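Toys & Puzzles > Peg and gear boards > Reviews
6 comments | 31 shares

Bloxham peg and gear board, quick review

Typing this on a lunch break so bear with me. Bought the Bloxham board for my nephew, kept it for myself for a fortnight, no regrets. White board, blue pegs, a blue gear, printed outlines that tell you where the bits live. Match piece to outline, stand it up, move on. Simple as.

Colour first. Blue on white is dead easy to read, even in our gloomy back room. Put it on a dark table if you've got one, the board really stands out. On our pale Ekero bench the edges sort of vanished and I kept knocking it with my elbow.
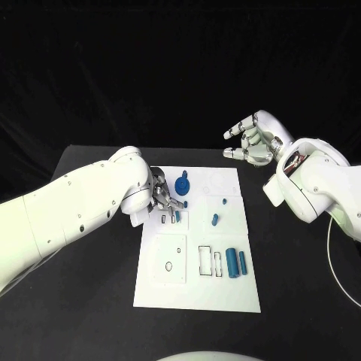 Is it too fiddly for little kids?

The small pegs are tiny, so I'd keep it for school age and up, and sit with them for the first few goes.

Pegs are my favourite part. Narrow little things, you pinch them near the top and lower straight down. Come in on an angle and they tip. My neighbour Areti had the knack in a minute, I took a whole arvo. Good for the fingers though, proper concentration work, and I've recomended it to Mum for her hands.

Outlines are printed in a faint grey in places. Fine in daylight. By 9 pm under the lamp I was squinting. Bloxham, if you're reading, go darker on the round ones please.
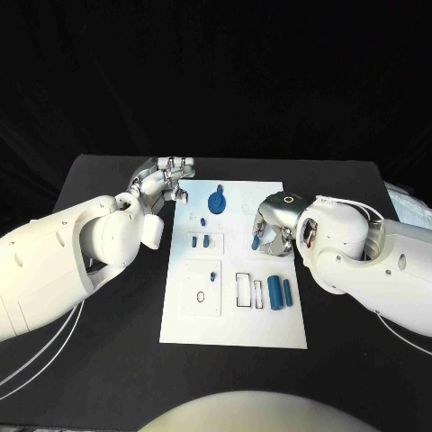 Page last changed: September

The gear. Chunkier than the pegs, raised hub in the middle so there's something to grab. Do it early, while there's still room for your hand. I left it till last once and flattened two pegs getting it in, which was a bit of a mongrel.

Compared to the Truvwood set we had before: Truvwood is heavier and feels nicer in the hand, but no outlines at all, so the kids just made piles. Bloxham wins for actually sitting down and finishing something. Truvwood wins if you drop things on tiles a lot.

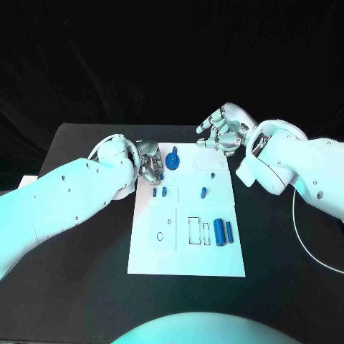

Also it wants a flat surface, dead flat. Tried it on the carpet, hopeless, everything leaned. Tried it on a tray on the couch, slightly better, still hopeless. Kitchen table it is.

Gripes, quickly. No lid. No bag for the pegs either, so mine live in an old takeaway container. Instructions are one folded sheet and the Niltness shop had run out of the spare peg packs when I asked, Vangelis at the counter reckoned a few weeks. Still waitng.

Would I buy it agian? Yep. Already got a second one put aside for Theano's birthday. Four stars, loses one for the missing lid.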